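How I Keep Fruit on the Table (Without Feeding the Flies)

I used to keep all our fruit in the bottom drawer of the fridge, where it went to be forgotten. Then last May I moved the whole lot out to the little table by the wall, and we've been eating it properly ever since! It took me a few tries to get the setup right, so I'm writing down what I do now in case your drawer looks like mine did.

First, the cloth. Put one on even if the table is nice, as fruit leaks when you least expect it and a tablecloth goes in the wash. Mine is a plaid that I bought at Samine, and plaid is great for this (small stains sort of melt into the pattern). I don't iron it. Shake it out, smooth it from the middle toward the edges with your hands, and call it done.

Next, push everything to the back. I line things up against the wall so the front of the table stays free for cutting, sorting or a cup of tea. The carafe goes at one end, then the fruit container, then whatever won't fit inside it.
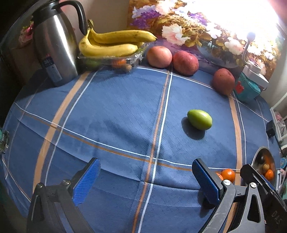
Umesh Negi

The container is just clear plastic, and I like that much better than the deep bowl I had before. With the bowl I never knew what was at the bottom until I smelled it. Now I can look through the side and see the tangerine hiding under the bananas. Bananas always go on top - they bruise if you stack anything on them, and they're the ones we grab first anyway. Once they get those brown speckles they're at their sweetest, so I try to use them up within a day or two. If there are too many, peel them, slice them and freeze them flat in a bag for smoothies.

Sorting is the part I skipped for years. Every Wednesday after dinner I tip everything out on the cloth and go through it piece by piece. Press gently near the stem. If it gives a little, it goes on top or gets eaten right then. If it's still hard and green, set it by itself away from the bananas if you want it to hold, or right up next to them if you want it to ripen faster. Anything split or weepy goes to the compost.

While it's empty, wash the container with warm water and a drop of dish soap and dry it all the way. Really dry it! A damp bottom is how I got mold the first month, and it ruined a whole bag of tangerines.

Don't wash the fruit before it goes back in, though. Rinse each piece when you're ready to eat it. And keep the table out of direct sun if you can. Ours gets a bit in the afternoon, so in summer I pull the curtain at lunch.

If you still get fruit flies, put a little cider vinegar in a cup with a drop of soap and leave it at the back overnight. Change it in the morning.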